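Zelix robot arms learn to tidy a table by watching their own mistakes
10/23/26

I stopped by the Zelix lab in Coltton this week because a reader kept asking me about their new training method, and I ended up staying way longer than I planned (sorry to everyone who was waiting on me for lunch!).

The method is called Siltent, and the idea is pretty easy to follow. Most teams teach a pair of robot arms by having a person steer them through a job over and over, then they throw away every try that went wrong. Zelix keeps the bad ones. A person marks the moment where the try started to go off the rails, and the software learns from everything before that point, plus a short fix recorded right after it — so the arms see what a slip looks like and how to get out of it.

The test job is clearing a messy table. Small stuff, the kind of thing you'd find in any junk drawer: pliers, crayon boxes, a cable. The arms have to pick each piece up and put it where it belongs, and the two of them have to stay out of each other's way while they do it. That last bit is harder than it sounds, and I watched a good few near misses.

Now the numbers. The older model, which the team calls Arthur, was trained on 2,000 clean tries. The Siltent one got by with 628, bad ones included, and the lab says it cleared the table just as often in their tests. They ran 20 layouts that neither model had seen before. I'd love to see a lot more than that, and the team told me they would too.

What I liked best was how plain they were about the weak spots. Thin cables still give the arms fits, and anything lying flat against something else is a coin toss. They also haven't tried it outside their own lab yet, so I'm not telling anybody to clear out the garage and wait for a delivery.

A write-up is due in January, with the recordings to go along with it. Two other labs have already asked for a copy, and I've put my name on the list as well — I want to read the part about the cables.
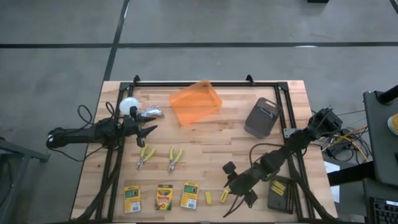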